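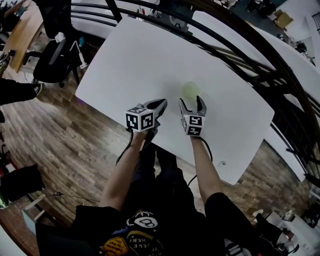 When does the Prerkimmont expansion for Gestcombe come out, and what does it cost?

It comes out on 27 Sep 2018 for PC and both current consoles, and it costs $20. Anyone who bought the season pass last spring already owns it and will find it waiting in the download queue.

DELHOLM INTERACTIVE OPENS THE FERRY TO PRERKIMMONT, ASKS PLAYERS TO WIPE THEIR FEET

First full expansion to the damp survival game adds a new island, a working post office and a great many more sheep

Delholm Interactive and publisher Pelletier Games are pleased to announce Gestcombe: Prerkimmont, the first full expansion to the online survival game that asked players to rebuild a drowned market town and then rained on them while they did it.

Gestcombe launched in April to warm reviews and a large number of complaints about mud. The studio has read the complaints. Prerkimmont has more mud, now in four depths, and the deepest will take a boot off. Boots can be recovered with a rake. The rake is craftable from the start of the expansion and does not require the Advanced Handles perk, which the studio accepts was a poor idea in the base game.

The Island

Prerkimmont lies a short ferry ride from Gestcombe harbor. The ferry runs on a timetable posted at the dock, and the timetable is mostly correct. Up to 10 players can cross together, along with whatever livestock they can persuade up the ramp. Players who miss the boat may wait, swim, or build a raft from the wreckage of other people's rafts, a resource that was plentiful throughout our test period.

On arrival, survivors will find a peat bog, two quarries, a lighthouse with opinions, and a village whose residents left in a hurry and took all the spoons. Spoons are now the island's currency. Forks can be exchanged at a rate set each morning by the post office, and the rate is never good.

The new map contains 156 named locations, including nine called Long Field. Our writers maintain that this is how islands work. Each Long Field has its own weather, its own salvage and, in one case, its own bull.

New in Prerkimmont

The Post Office. Players can now send parcels to one another across a shared world. Parcels arrive late, and occasionally at the wrong camp, where the person who receives one may forward it or keep it. There is a reputation score attached to this decision. Early testers ignored it completely and kept the parcels.

Neighbors. Abandoned houses can be claimed, repaired and lived in next door to other players. Fences are adjustable by the inch. A disputed fence may be taken to the parish hall and settled by a vote, a bake-off or a duel, depending on which building upgrades the village has paid for.

Sheep. The flock has been rebuilt from the hooves up. Sheep remember who fed them, who sheared them and who left the gate open. They can be trained to pull a small cart downhill. Uphill is under review.

The Night Shift. After dark the quarries fill with something the villagers called the Lodgers. Lodgers are attracted to lamplight, fresh bread and the sound of a player opening a menu. Crouching helps a little. Throwing the bread helps more, but then you have no bread.

Weather. It will rain sideways.

Base Game Update

A free update for all Gestcombe owners arrives alongside the expansion. It fixes 714 bugs, by our own tracker's reckoning, and leaves in the one where geese can open doors. That goose behavior was listed for removal until the forum found out. Geese will continue to open doors.

The update also adds a larger backpack, a text size slider, full button remapping, and a setting that turns off the sound of wet socks. Loading times on consoles are shorter, particularly when entering the town square, where the game used to stop and think about every single brick. Inventory sorting now works alphabetically, by weight or by smell.

Players who do not buy Prerkimmont can still receive letters from friends on the island. They will not be able to reply. We understand how this looks, and a patch is planned.

Editions

Gestcombe: Prerkimmont requires the base game. A Complete Edition, containing Gestcombe, the expansion and the soundtrack, goes on sale the same day through digital stores. The soundtrack includes the full accordion suite and may be played at any volume the rest of the household will put up with.

A boxed Islander Edition will be sold through the Pelletier Games web store only. It comes with a cloth map, a replica ferry ticket and one spoon. The cloth map was drawn before the second quarry was finished, so the second quarry is not on it. Buyers are welcome to add it in pen.

There are no loot boxes in either game. There is a crate on the beach that contains a boot, and the boot is free.

Saved Games and Servers

Existing characters carry over with their tools, clothing and grudges. We recommend reaching the Dry Attic chapter before taking the ferry, although the ferryman will accept anyone who can pay. Private servers will need to be restarted after installing the update. Public servers will be down for a few hours in the morning while Delholm Interactive moves the sheep.

About Delholm Interactive

Delholm Interactive makes survival games for people who like to be cold indoors. Gestcombe is its second release. Its first was a puzzle game about drains, which remains available and continues to be bought mostly by people who work with drains.

About Pelletier Games

Pelletier Games publishes independent titles for PC and console. It handles the marketing, the store pages and the conversations about the release date, of which there were several.

Press Information

Review codes, logos and trailers can be requested through the press page on the Pelletier Games website. Please state your platform and outlet. Requests for additional spoons cannot be met at this time.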